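Menu Home What's on Visit Get involved Jobs Shop

Reading time: 2 minutes

Come and help us reopen the Clornbridge Signal House

Hello! I'm Marwan Dabbas and I look after the Signal House, the little museum at the bottom of Clornbridge where the telegraph operators worked and lived until the line was taken out. We've been shut while the roof was redone (and then the floor under it, which is a long story involving a lot of damp), and we open again in September. I need people to help me get there, and I'd love one of them to be you.

I'm looking for up to 50 local people to take part in our memory sessions. If you, your parents or your grandparents had anything to do with the Signal House, I want to hear about it. Perhaps your gran brought the messages up on a bicycle. Perhaps you only remember being told off for climbing on the wall. Both are fine! We're rewriting nearly all the labels in the Khalaf Room, where the old ones said a great deal about the equipment and next to nothing about the people who sat at it all night, and your words will go up on the new ones with your name beside them if you want it there.

What it involves: one chat with me, tea included, lasting as long as you feel like talking. I'll record it, type it up and send it to you to change or cross out whatever you like. You can bring a friend, and you can stop whenever you want. We can pay your bus fare, and if the steps are a bother I'll come to you.

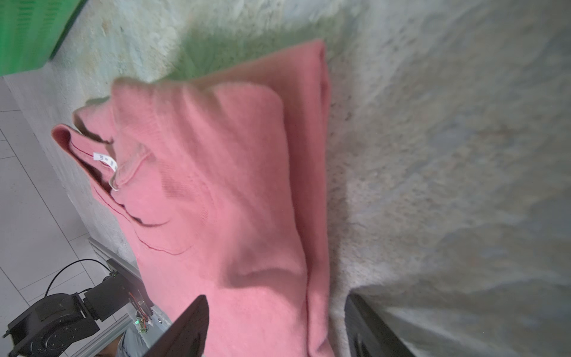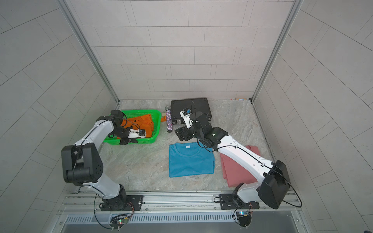 Top: pink knit with its neckline and care label. Bottom: orange garment in the green basket.

I'm after objects as well. We have 479 things in the collection and only three of them belonged to women who worked the line, though I know from the wage books that there were plenty. Letters, badges, snapshots, a lunch tin, anything. You can lend or give, and you'll get a proper signed form either way. Please don't clean or mend anything before I've seen it!

You don't have to live here now. Families from Clikville who moved away when the line closed are very welcome, and we can talk over the phone. Sessions can be in Arabic as well as English. Under-18s need a grown-up with them.

To put your name down, ring the office on extension 136 or drop a note through the green door on Plilus Lane by 3rd July. Just tell me who you are, how to reach you and a line or two about your link with the place. I'll answer everybody myself, so give me a few days.

Contact us | © Clornbridge Signal House | Back to top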